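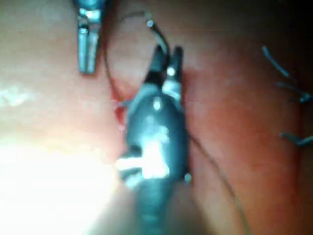 Suture loop between two graspers, wrist camera view.

Stisach FAQ

Stisach is the thread tracking and motion planning package for two-arm suturing work. These are the questions we get most, plus a few we wish we got more.

What does Stisach do?

It takes video in, finds the thread, the tools and the edges of the cut, and hands a short motion plan to your controller. It does not drive motors. If your arm is moving and you didn't ask it to, you have a controller problem, and you have our sympathy.

Is it for use on patients?

No. It is research software for bench work. We have read the forum posts asking again, more politely. Still no.

Why does the thread tracker lose the thread?

Thread is thin, dark and fond of shadows, and so are many other things. The tracker fits one curve through whatever pieces it can find and guesses at the gaps. When a strand crosses itself or passes behind a jaw, the guess gets worse. Check the confidence trace before you file a bug. If it drops below your threshold, the planner is supposed to stop and sulk.
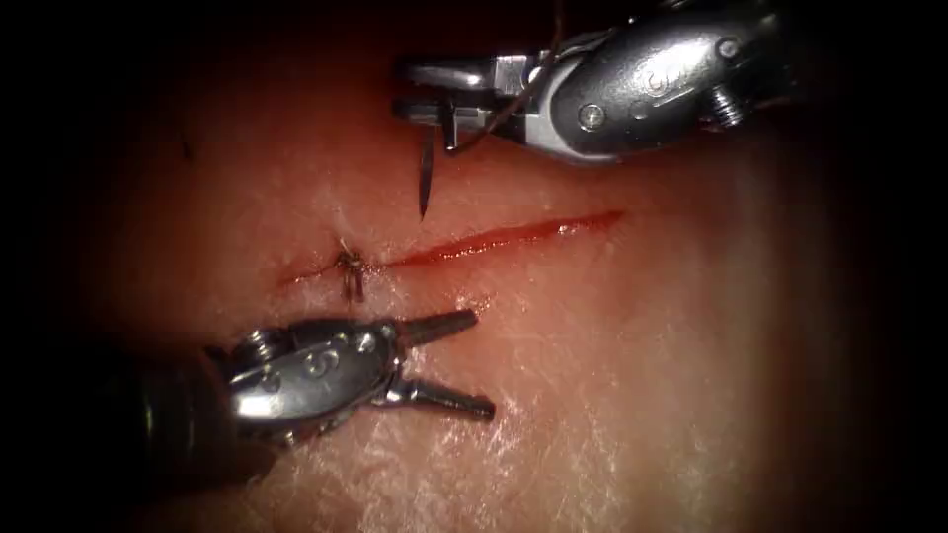
Can I plan the next stitch before the last one is tied?

You can plan it, but you can't run it. The planner keeps a list of stitches marked done, and a stitch only gets marked when the knot check passes. There is a flag to skip the check. It is called trust_me, and it writes a line to the log every time you use it.

Do I need Plarnance as well?

Only if you want the calibration tools. Plarnance works out where each camera sits relative to each arm and saves the result as a plain file. Stisach reads that file and believes every word of it. Most reports of the planner "aiming at nothing" come down to a file from before somebody bumped the stand.

How many cameras does it want?

It runs on 2 and prefers 3. With a single view you still get tracking, but depth becomes an opinion. 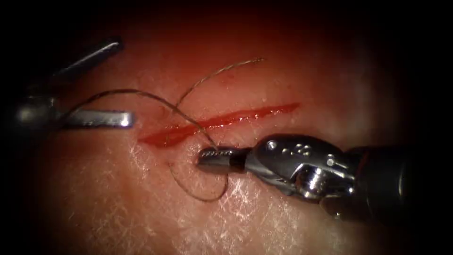 What happens when both tools are near the same piece of thread?

Each strand gets an owner, either the left arm, the right arm or none. A handoff needs both arms to agree, and there is a 200 ms window for that. If they miss it, ownership goes back to whoever had it last and the plan is redrawn. This looks like hesitation. We prefer to call it manners.

Can I bring my own controller?

Yes. Jokov is the one we test against, and the adapter for it ships in the box. For anything else, copy the Jokov adapter and change it until the tests go green. The adapter docs were rewritten in July and now match the code in most places.
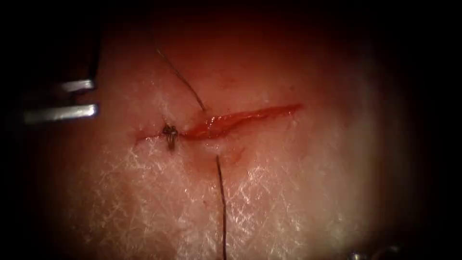

How does the knot check work?

It looks for a compact dark blob on the cut line, then compares the gap on either side of it. Thread tails are ignored, however long you leave them. Glare is the usual cause of a false pass, so turn the light down before you turn the threshold up.

What is Tanner?

The labeling tool. Our current test set has 2,729 frames, all marked up in Tanner by hand, and the undo key was added after the first batch.

When do releases come out?

Wednesday, if there is one. We stopped doing Fridays for reasons recorded in the changelog.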